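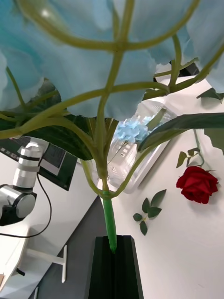 Cleaning artificial hydrangeas without damage
I have artificial flowers for our small hall, and the petals collect dust. The blue hydrangea has many ruffled petals on branching stems, so a cloth does not reach inside. Can I wash it?

Anero54
Use a soft, dry brush first and start under the petals. For the red roses I do the same — only more slowly.
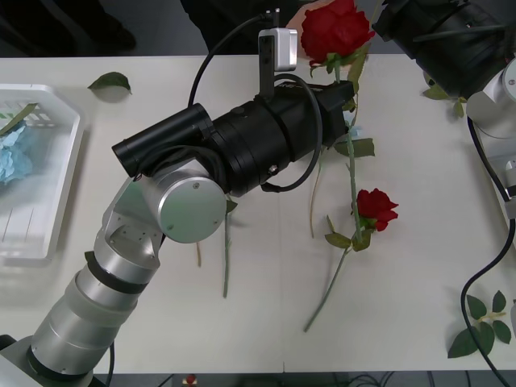

Dufour
Test one petal with a damp cloth. Lay the flowers in loose rows on a table, so the heads are not pressed.
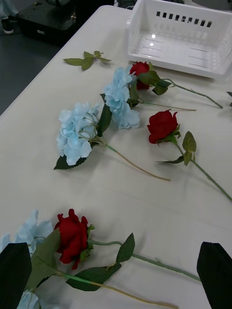

Fukeleo
Hair dryer, cold air.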